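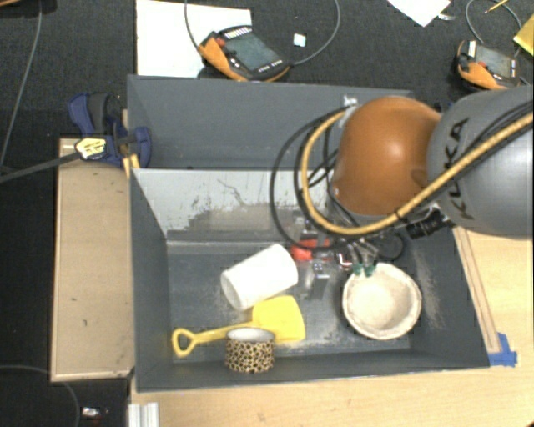 Teaching picks from the pendant or by hand: how I do it

Posted 02/05/2018

I get asked a lot how to show an arm a simple bin job, the kind where it reaches in, grabs a thing and drops it in the next bin over. You can write code for that, sure, but for a first go I'd much sooner show it. I keep my demos in a little program we call Prindico. Yours will have another name and the menus will be in other places, but the steps carry over fine.

Before you start

Fix the bins to the table. I mean really fix them, with a bar clamp where the two meet, and strips of wood along the sides if you've got scraps. A bin that slides a finger's width halfway through your session will ruin every demo you took before it, and you won't notice until playback (ask me how I know).

Tie the hose and cables up close to the arm, but leave enough slack for the wrist to turn. Run the wrist through its full turn once, slowly, and watch the loops.

Then pick your objects. Mix them up! A bowl, a cup lying on its side, a toy shovel, something short and round. If you only show it cups you'll get a cup robot.

Step 1. Set a home pose

Jog the arm to a spot well over the bin with the fingers pointing down and save it. Every demo starts and ends here. I set my speed limit to the lowest setting and leave it there until the last step.

Step 2. Choose how you'll lead it

There are two ways. With hand guiding you switch the arm to its soft mode, take hold near the wrist and just walk it down. It feels great and it's quick, but you tend to push sideways at the end without meaning to. With the pendant you jog along one axis at a time — slower, but far cleaner for the last little bit. I use my hands for the big move if the arm allows it and the pendant for the grab.

Step 3. Record the grab

Come down over the object, stop, and save a point. Go down to grab height and save another. Close the fingers, wait a beat, save again. For a bowl, I go for the rim, one finger inside and one outside. For a cup on its side, turn the wrist so the fingers close across the narrow way. Long flat things with a handle are a pain and I usually take those by the shaft.

My wait after closing is 1000 milliseconds. Shorter works on some grippers.

Step 4. Lift, move, let go

Straight up first, always. Clear the bin wall, then go across, then down, then open. Save a point at each. Back to home.

Step 5. Do it again. And again

Move the objects between runs, and put one right up against a wall now and then. My current set has 602 demos in it, and the ones near the walls were the slowest to record by a mile.

Step 6. Play it back

Lowest speed, one hand on the stop. If it misses, go back and fix the grab height before you touch anything else.

Next up is sorting bad demos out of the set, which I haven't written yet.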